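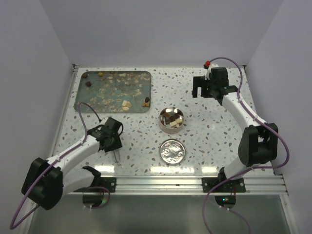
**What kind of gripper do you want for small, mixed food pieces?**

Start with slim metal tips if the pieces sit close together, and with square fingers if they have room between them. The best thing I brought home from the lab day at Rirnbridge is that you can try both at the same table!

I got there at 9:30 with Jacqueline Baudry, and we'd planned to look in for an hour and then see the rest of the building. We stayed until lunch. The bench has two white arms on one rail, the left one with tweezer-like tips and the right one with black squared fingers, so you can switch hands and feel the difference right away (I kept going back to the left).

Lucienne Cordier runs the bench and let us drive. My first go with the tips was terrible - I came down at a slant and pushed a dark chunk across the tray. Second go, straight down, slower, and up it came. Jacqueline liked the square fingers much better. They forgive a sloppy approach, she said, and she got three pieces into the tin before I had managed one. Where they struggled was a tight cluster, because the fingers need space on both sides and kept nudging the neighbors.

Lucienne's log for the tips stood at 869 tries, 707 of them clean picks. She hasn't run the square fingers for nearly as long, so she wouldn't give us a number to set beside it, and I respect that.

We also saw the Plendari controller, which has a softer closing setting I'd love to try on something crumbly. The Bratari one next to it felt quicker but jumpier in my hands. Could just be me!

Next visit I want to spend the whole morning on lids. Jacqueline has already asked for the right arm.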